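Kudavdale Household Words Dataset
Data card, version 8

Summary

The Kudavdale Household Words Dataset is a collection of short written accounts in which residents of Kudavdale name and describe ordinary furniture and surfaces in their homes. It was prepared by the Briltell Language Office to support the study of regional vocabulary. The current release contains 1,000 accounts from 71 households. All accounts are in English, with local terms kept as the writers spelled them.

Contents

Each record holds the account itself, a household number, the age group of the writer and a list of the local terms found in the text. Spelling has not been corrected. Punctuation was added only where two sentences ran together, and such changes are marked in the notes field.

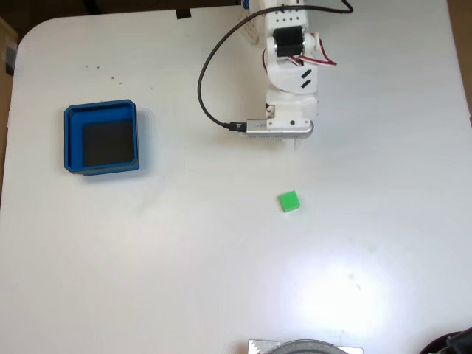 Terms for furniture form the largest group in the vocabulary list. Writers were asked to name a piece as they would in speech and then to describe it for a reader from another town. Annotators record color, finish and shape in separate fields, so that a white tabletop with a rounded corner and a slightly glossy surface receives one entry under each. Words for shine proved difficult to sort - "slick," "bright" and "waxy" are often used for the same finish - and are therefore kept as written.

Annotation

Two annotators, Radka Halilović and Tumelo Mokoena, read every account independently. Differences were settled by Begoña Bravo, who also maintains the guidelines. The guidelines list 12 categories. Records on which no agreement was reached carry the value "open" and should be left out of any frequency count.

Known limitations

Older writers are represented more heavily than younger ones. The households in the Wernex district submitted fewer accounts than those elsewhere, and terms specific to that district may be missing. Accounts collected in July are shorter than the rest.

Privacy and terms of use

Names and street addresses have been removed. The dataset may be used for teaching and noncommercial research. Users may not attempt to identify writers or households.

Maintenance

Corrections should be sent to Annelies Maes at the Language Office, with the record number in the subject line. Accepted corrections are entered in the change log and appear in the next release.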